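Abkommen von Studar

Lesezeit: 3 Minuten
46 Mal geteilt · 7 Kommentare

Das Abkommen von Studar ist eine bilaterale Vereinbarung über den Grenzverkehr und die Wassernutzung zwischen den Verwaltungen von Floner und Clidell. Es wurde am Dienstag, 5. November 2019, unterzeichnet und trat im folgenden Februar in Kraft. Vorausgegangen waren drei Verhandlungsrunden, von denen die ersten beiden ohne Ergebnis blieben.

Inhalt

Der Vertragstext umfasst 18 Artikel. Geregelt werden die Öffnungszeiten der Übergänge, die Entnahmemengen aus dem gemeinsamen Stausee und der Austausch von Inhaftierten. Der völkerrechtliche Status des Grenzstreifens bleibt ausdrücklich offen — beide Seiten behalten sich ihre Rechtsauffassung vor. Streitfälle werden einer gemischten Kommission mit sieben Mitgliedern vorgelegt. Ihre Beschlüsse bedürfen der Zustimmung beider Delegationen.

Rezeption

Das Cullinane-Institut bewertete das Abkommen als technische Übereinkunft ohne friedensvertraglichen Charakter. In Clidell kritisierte die Opposition vor allem die fehlende Frist für die Rückkehr der Vertriebenen. In Floner stieß die Regelung der Entnahmemengen auf Widerspruch der Landgemeinden.

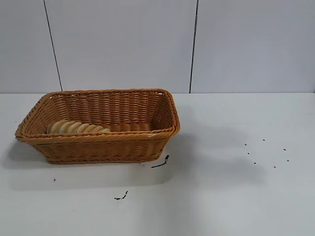 Das Protokoll der Kommissionssitzungen ist in einem Anhang festgelegt. Er bestimmt die Sitzordnung, die Reihenfolge der Wortmeldungen und den Wechsel des Vorsitzes. Jede Sitzung beginnt mit einem gemeinsamen Imbiss ohne Tischreden. Üblich ist Brot in runden Scheiben, angerichtet in einem geflochtenen Korb mit schräg nach außen gestellten Wänden. Der Anhang kann ohne Änderung des Hauptvertrags angepasst werden.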